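Robot Club, the Simulator Weeks

I joined the evening robotics club in Fillham in May, mostly to get out of the house. I had done a little programming at work and no robotics at all. Konrad Moser runs it and he put me in the simulation group, which is 3 people if everyone turns up: me, Parviz Rashti and Brigitta Zürcher.

Our project is a two-armed robot in a simulated room. The job is household stuff, picking things up and putting them down somewhere sensible. Parviz did the room and the furniture. Brigitta does the grippers. I was given the view from the robot's head and the logging, which I took to be the easy part.

Most of my time so far has gone on the wooden spatula thing. It is long and thin and heavier at one end, so where you grip it matters a lot more than it does with a mug. I left the shelf items alone for now. The mug and the books can wait.
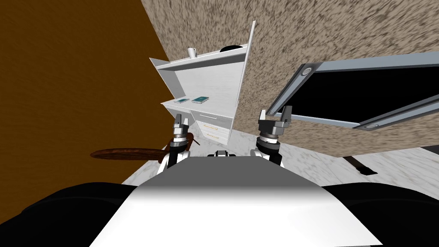 We run everything in batches of 17 attempts, a number Konrad picked and never explained. Each attempt gets a line in a log file with the joint angles and how far open the fingers are. My first version of the log wrote the left and right arms into the same columns, so a whole evening of runs was useless. Parviz was nice about it. I renamed the columns and added a check at startup.

The next problem was friction. The default value was too low and Brigitta raised it in steps, rerunning the batch after each change. She also slowed down how fast the fingers close. I can't say which of the two made more difference, as we changed them on the same night. We should not have done that.
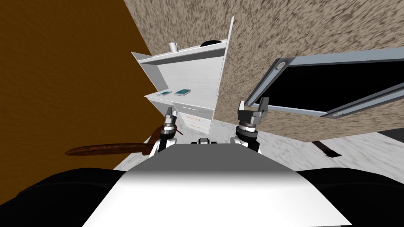 Konrad wants a 95 percent success rate before we go near the club's real hardware. We are not there. Our best batch had 2 failures, and I worked out on the bus home that even one failure in 17 doesn't make it. So it's a perfect batch or nothing, unless he lets us run longer ones. I have emailed him about that.

Before the next meeting I need to fix the timestamps, which drift when the simulator runs slow, and write up the settings file so the others can read it. Brigitta wants to try a different starting pose for the right arm. Parviz is away, so the furniture stays where it is until he gets back.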